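Handheld parallel grippers: pads, pivot screws, jaw alignment
Forum > End effectors > Maintenance
7 replies

gbisgaard wrote:
We run the Skudent handheld grippers in pairs, 1083 closing cycles on the older one since February. It now closes with the left finger leading. Thin knits get dragged sideways before the right pad makes contact. Pads are the stock blue ones. Before I strip it: linkage or pads?

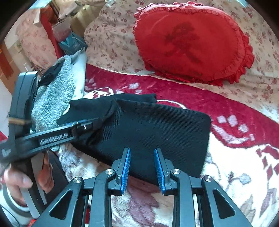

jandow_tech wrote:
Linkage, most likely. Each finger runs on two pivots, and wear in the outer one shows up as lead on that side. With the jaws open you have four round screw heads facing you, so put a paint mark across each and recheck after 28 cycles. If a mark has moved, the thread locker has let go.

vomerano7 wrote:
Disagree. I would do the pads first. A glazed pad slips on one side and you read it as lead. Swap left and right. If the fault changes sides, it was the pad.

gbisgaard wrote:
Swapped them. Lead stays on the left. Marks are on, medium thread locker, no movement so far.

jandow_tech wrote:
Then measure play at the fingertip with the drive held. Anything you can feel by hand is too much.

Verschueren_M wrote:
Check the pads for lint anyway. Fleece sheds, knit sheds, and it packs into the texture. We brush every 1000 cycles with a dry nylon brush, no solvent.

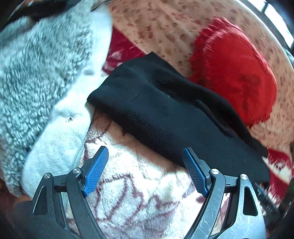

vomerano7 wrote:
1000 is far too long for this kind of load. Our interval is by material, and sherpa is the worst of them. With a diamond pattern as fine as on those blue pads, the fiber sits down in the grooves and wiping only presses it in. Brush along both diagonals. I would also look into the scuffs on the lower plate of the right finger. They could be old handling damage, but check for rubbing before you blame the left side.

Verschueren_M wrote:
Scuffs on an outer plate tell you very little. Ours all have them and they close square.

gbisgaard wrote:
Play found at the left outer pivot. New bushing fitted, screw torqued to the sheet, jaws rezeroed against a flat shim. Both pads touch together now. Going to brush daily and leave the paint marks on. Will post the cycle count if it comes back.
Gunhild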